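Chapter 6
Listening to a Film: Sound, Silence and the Spaces Between

March, from the course readings desk at Braltico

Before you read any further, I'd like you to do something a little odd. Choose a film you love, one you know well enough to hum along with, and play the first five minutes with your back to the screen. Make yourself a cup of tea beforehand if you like (I always do). Most of my students come in on the following Tuesday a bit startled by how much they could follow, and how much they'd never noticed in all those years of watching. 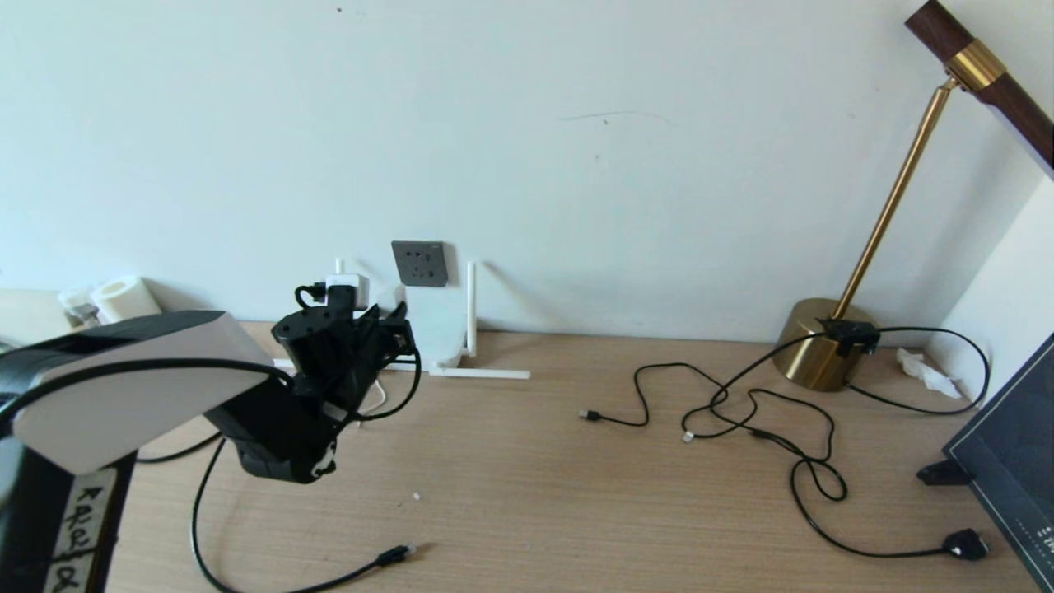

We tend to say we "see" a film, and the habit runs so deep that even careful reviewers will spend 100 words on the colour of a coat and none on the footsteps under it. This chapter is my attempt to even things up. We'll begin with dialogue, move along to effects and music, and finish with silence, my favourite of the lot!

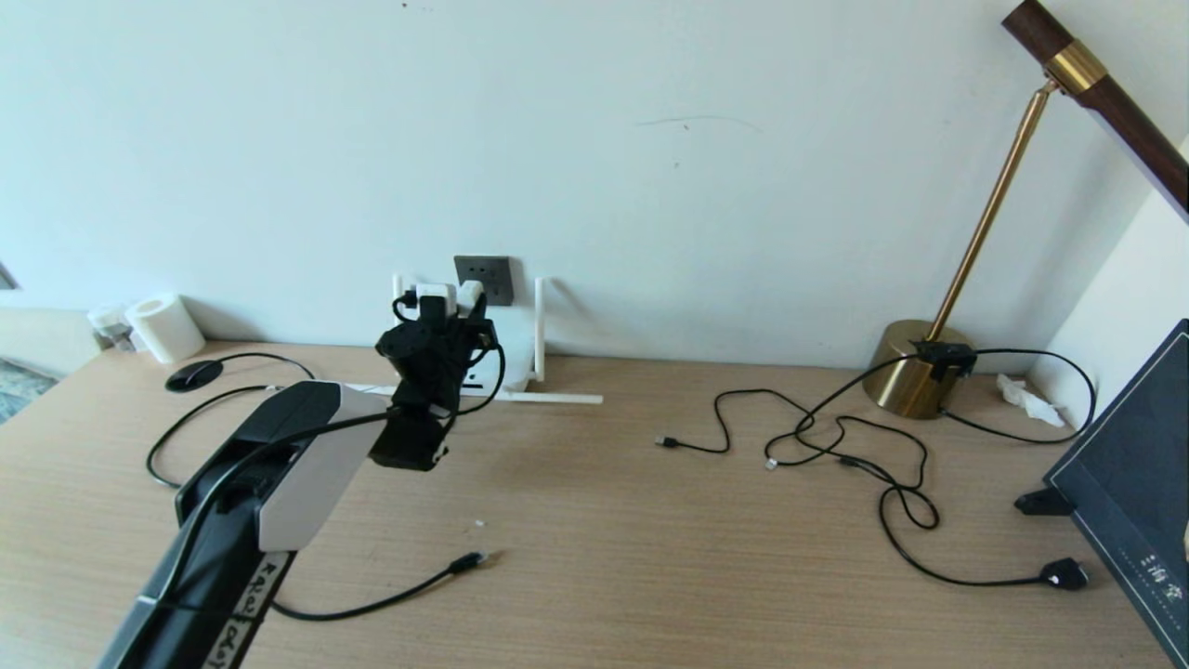 Our main example will be Bragança, a quiet drama about two sisters closing up their late father's house. Its opening has hardly any speech. A kettle starts up, a neighbour's radio mumbles through the wall, and by the time the elder sister finally says good morning we already know that she hasn't slept and doesn't much want company.
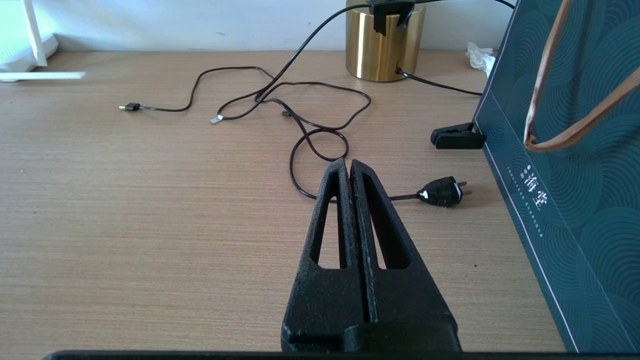 Sounds like these are usually added afterwards, by people who spend their days scraping, tapping and rustling whatever comes to hand. You'll be glad to hear you can try it at home with very little gear. A desk with a tangle of thin black cables across it will do nicely: drag one slowly along the wood, record it up close, and then see what your ears make of it once the picture is gone.
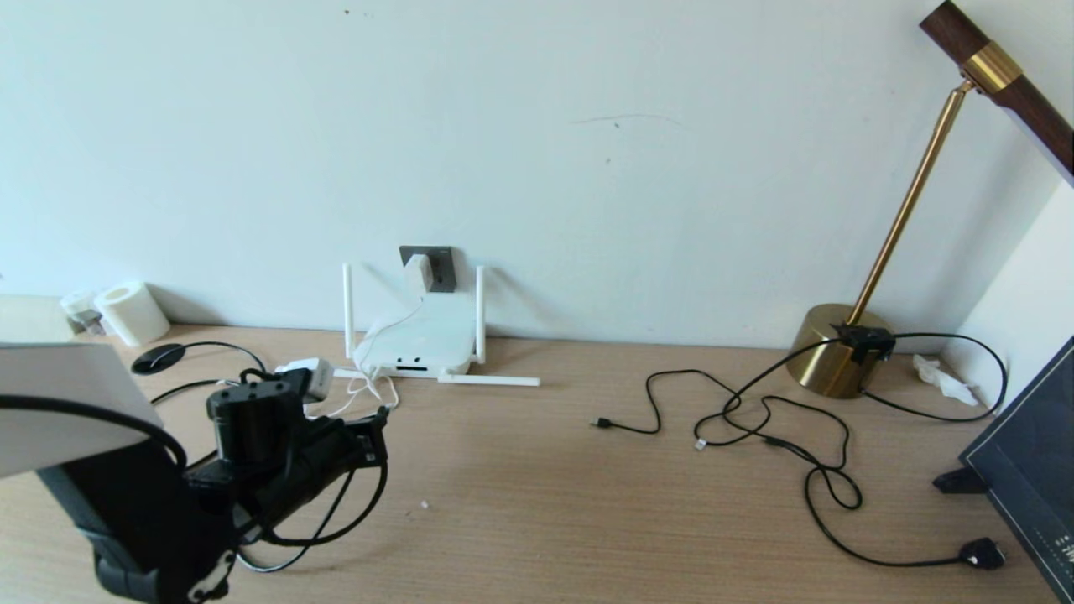

Silence is harder, as every room has a sound of its own, and editors record a stretch of it to lay beneath the dialogue. Soft things and hard things both play their part in that sound. A roll of tissue against the wall won't change much, I'm afraid, but the mostly bare wall behind it will throw your voice straight back at you, and a heavy curtain would calm it down. Keep this in mind when we reach the stairwell sequence in Wolska, later in the chapter.

6.1 Voices in the room

Let's start with the sisters at breakfast.

Foneck Learning Resources | Contact us | Copyright Foneck, all rights reserved | Back to top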